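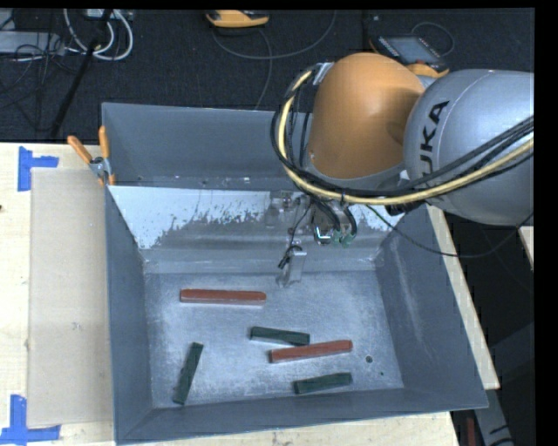
Lagerbehälter aus Stahlblech: Häufige Fragen zu Traglast, Reinigung und Prüfung

Lesezeit: 2 Minuten
50-mal geteilt

Die Antworten gelten für offene Blechbehälter der Baureihe Durent 512 im Innenbereich. Für Behälter mit Deckel oder Bodenauslauf ist das jeweilige Datenblatt maßgebend.

Welche Traglast ist zulässig?

Maximal 50 kg je Behälter bei gleichmäßig verteilter Last. Das Eigengewicht ist darin nicht enthalten. Punktlasten, etwa durch Wellenstücke oder Gussteile mit kleiner Aufstandsfläche, sind über eine Einlegeplatte zu verteilen.

Wie hoch darf gestapelt werden?

Beladen höchstens zwei Behälter übereinander, und nur mit Stapelrahmen. Ohne Stapelrahmen ist das Stapeln auch im leeren Zustand nicht vorgesehen.

Sind Kratzer am Boden ein Grund zum Aussondern?

Nein. Oberflächliche Kratzer und Abrieb beeinträchtigen die Tragfähigkeit nicht. Auszusondern sind Behälter mit Rissen an den Falzkanten, bleibenden Bodenverformungen über 2 mm oder durchgehender Korrosion. Freiliegendes Blech wird entfettet, angeschliffen und mit Zinkstaubfarbe ausgebessert.

Welche Reinigungsmittel sind geeignet?

Neutrale bis schwach alkalische Reiniger. Chloridhaltige und stark saure Mittel greifen die Zinkschicht an. Nach der Nassreinigung muss der Behälter vollständig abtrocknen, bevor er eingestapelt wird, sonst bildet sich in den Falzen Weißrost. Leichter Weißrost lässt sich mit einer Kunststoffbürste entfernen.

Können Lebensmittel gelagert werden?

Unverpackt nicht. Für verpackte Ware gibt es keine Einschränkung durch den Hersteller, betriebliche Hygienevorgaben bleiben unberührt.

Wann wird eine Antirutschmatte benötigt?

Bei glatten Teilen, die während des Transports nicht verrutschen dürfen, sowie bei lackierten oder geschliffenen Oberflächen. Die Matte ist auf Bodenmaß zuzuschneiden. Verklebte Matten erschweren die Sichtprüfung und werden bei der Prüfung bemängelt.

Wie oft ist zu prüfen?

Sichtprüfung vor jeder Neubefüllung, dokumentierte Prüfung einmal jährlich. Im Lager Brivside findet sie im August statt. Das Prüfprotokoll enthält Behälternummer, Befund, Maßnahme und Unterschrift. Ansprechpartner ist Margus Žukauskas.

Wo steht die Behälternummer?

Auf der Stirnseite, rechts unten eingeschlagen. Bei Behältern aus dem Altbestand Trastelell fehlt die Prägung teilweise. Diese erhalten ein genietetes Schild mit einer Nummer ab 1000.

Dürfen Behälter gebohrt oder geschweißt werden?

Nein. Mit jeder Veränderung am Blech erlischt die Traglastangabe. Etikettenhalter werden geklemmt oder magnetisch befestigt.

Wie werden ausgesonderte Behälter entsorgt?

Entleert und gereinigt als Stahlschrott, getrennt von Aluminium und Edelstahl. Die Nummer ist vorher im Bestandsverzeichnis zu löschen. Rückfragen zum Verzeichnis beantwortet Paraskevi Andreadis.

Stand: 1. Januar 2025

2 Kommentare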